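Unit 2: Conscription, reserves and civil defence
Handout for the seminar group. Bring it with you, as the reading list is not repeated in the slides.

Terms

Conscript: a person called up under law for a fixed period of service.
Reservist: a person who has already served and can be recalled.
Civil defence: shelters, warning systems, rationing and first aid, usually run by local authorities and not by the army.

The three are often mixed up in essays. A country may have a large reserve on paper and very little civil defence, or the other way round.

The case we use is the town of Havach. Its plan lists 3,000 registered reservists and 121 shelters. A call-up exercise in April reached 600 of the reservists by telephone. The rest had moved, changed number or did not pick up. The plan had not been revised after the district borders changed, so part of Brabec was still on the wrong list.
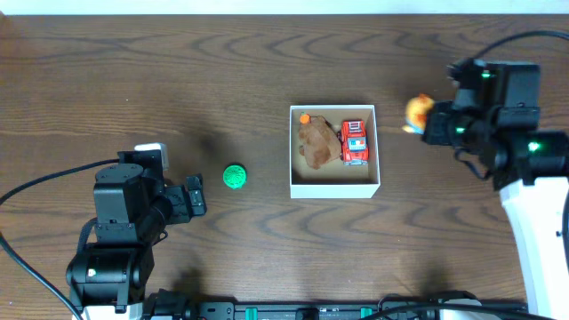 Soledad Paredes objects that the telephone figure tells us little about readiness – people who miss a call may still report when a written order arrives. She would look first at how many turn up at the depot, and how soon. Keep this in mind when you read the Havach plan, which treats contact and turnout as the same thing.

Points to prepare

Who pays for shelter upkeep, the state or the town?
Should reservists who work in hospitals be exempt?
What changes if the warning is days and not months?

Reading

Malý, chapter 2, on recall orders. Skip the tables.
Kermani and Atallah, the section on Zosach only.

Written answers go to Dayana Arboleda by December 13, 2021. One side of paper is enough.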